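Rapport d'avancement – centre de soins Plundska, adressé à la fondation Kollár
Février – par Gönül Gezer, coordinatrice
Temps de lecture : 2 minutes

Madame Breathnach, chers membres de la fondation,

Je vous présente l'état du projet à la moitié de la période financée. Le français n'est pas ma langue maternelle, je vous prie donc d'excuser quelques tournures.
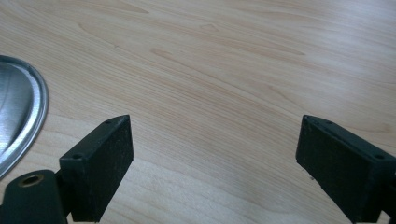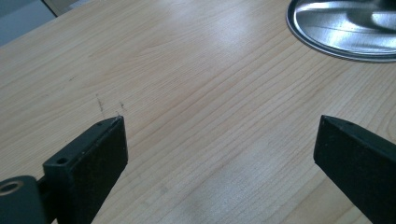
Le poste principal de la subvention était la nouvelle volière pour les chouettes et les buses en convalescence. La structure est montée et le filet est posé sur trois côtés. Le quatrième côté attend encore, car l'entreprise Adano nous a livré une maille trop large pour les petits rapaces. L'échange est accepté par écrit, sans frais pour nous.

À ce jour nous avons dépensé 3172 euros sur les 4000 accordés. Le reste est réservé pour le sas d'entrée et pour les perchoirs. Une dépense n'était pas prévue dans le budget : 100 euros pour la location d'une tarière, le sol étant plus dur que nous pensions. Je demande votre accord pour la garder dans la ligne « matériel ».

Concernant les animaux, sept rapaces sont actuellement en soins. Une buse, que l'équipe appelle Bumby, est arrivée avec une fracture de l'aile gauche. Le vétérinaire, Oldřich Vávra, a retiré le bandage et il reste prudent : l'oiseau ouvre bien l'aile, mais il n'a pas encore volé sur une longue distance. Il sera le premier à entrer dans la volière.

La formation au transport des oiseaux blessés a eu lieu une fois. La deuxième séance est reportée, le formateur étant malade. Je vous communiquerai la nouvelle date dès que je la connais.

Les factures sont jointes à l'envoi postal. Il manque celle des charnières, que j'ai redemandée au magasin.

Commentaires

Bohumila Holub : Merci pour ces nouvelles. Est-ce que vous acceptez encore les vieilles serviettes ?

Gönül Gezer : Oui, volontiers – mais sans franges, les griffes s'y prennent.

Ľubomír Mikuš : J'ai une tarière à la maison, je peux la prêter pour le sas.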